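Okay, laundry people, I need to talk about folding shirts. This is going to be a long one, get a cuppa. 1/

I grew up in a house where clean clothes lived in the basket until somebody wore them. I was 34 before I folded a shirt with any sort of plan, and now I've got opinions on collars and you're all going to hear them!

It started in October when I signed up for a Wondunside evening on looking after your clothes. I went for the mending. I came home obsessed with folding. Forough Mazandarani ran it and she can turn a crumpled business shirt into a tidy rectangle while telling you a story about her aunt's ironing board. Glorious.

First thing I changed was the surface. I used to fold on the bed (doona on, cat on, hopeless). A bit of softness is lovely for tees and knits, though, because the fabric grips and stays where you put it. So these days soft stuff gets folded on a plain cream cloth, and anything with a collar and buttons goes on a bare table.
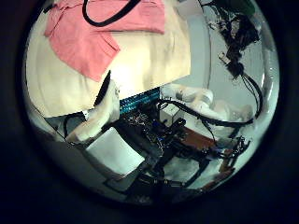
Pale cloth is also brilliant for colour. Pinks and corals just sing on it, and you spot a mark straight away, before you've tucked it inside three layers and put it in a drawer until Christmas. I caught a biro line on my favourite top that way last week and was absurdly pleased with myself.

Right, method for a tee. Face down. Smooth from the middle out with flat hands. One side in to the centre, sleeve back on itself, same on the other side. Then bottom hem up to just under the neck, and in half again. If it looks a bit wonky at the sleeve, undo just the sleeve. You don't have to start over! I started over for WEEKS.

Button-ups are where it gets properly fun. Do up the top button, one in the middle and one near the bottom. I know people who do all of them and I salute you, but I've got 9 of these to get through on a washing night and I'd like to eat dinner.

Then the shirt goes face down, shoulders square, and you run your palm along the placket through the fabric so the buttons sit in a line. I skipped that step forever. It makes such a difference to how the front looks once you flip it - suddenly it's a shop shirt.

Somebody in the Matthorpe swap group asked whether you need one of those plastic folding boards. I borrowed a Buromeck one and had a play. It's good! Every shirt comes out the same width, which is very soothing if you've got open shelves. I still prefer hands, mostly for the smoothing, which is my favourite bit.

The crease is the other thing. Let it be a proper crease. I was always so gentle, sort of draping one half over the other, and then the whole lot slid apart when I picked it up. Press along the fold, pause, then deal with whatever's still hanging out the side.
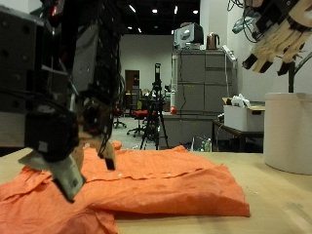
Orange shirt, half folded. Love that straight edge next to all the rumple.

Orange is such a good colour to practise on, by the way. Wrinkles show up beautifully. My navy ones hide everything until I'm under the lights at work.

A few things people asked after my last thread:

Linen? Fold it loosely and make peace with it.

Flannies? Same as a tee, but stop one fold earlier or you end up with a brick.

Kids' stuff? I do thirds and then half, and I'm generous with myself about the results. My niece unfolds them to check which dinosaur is on the front anyway.

Stacking? I cap it at 6 to a pile. Any higher and pulling out the bottom one wrecks the lot.

Also a huge thank you to the person from Barajas who sent me the trick of tucking the cuffs diagonally toward the opposite shoulder. I tried it tonight and my sleeves have never sat so flat!! I did my whole drawer again at 9 pm.

Next up I want to have a crack at fitted sheets. Forough says she can teach anyone in one go and I have told her she hasn't met me yet. If you've got a method that works on a king single, send it my way please, with photos if you've got them.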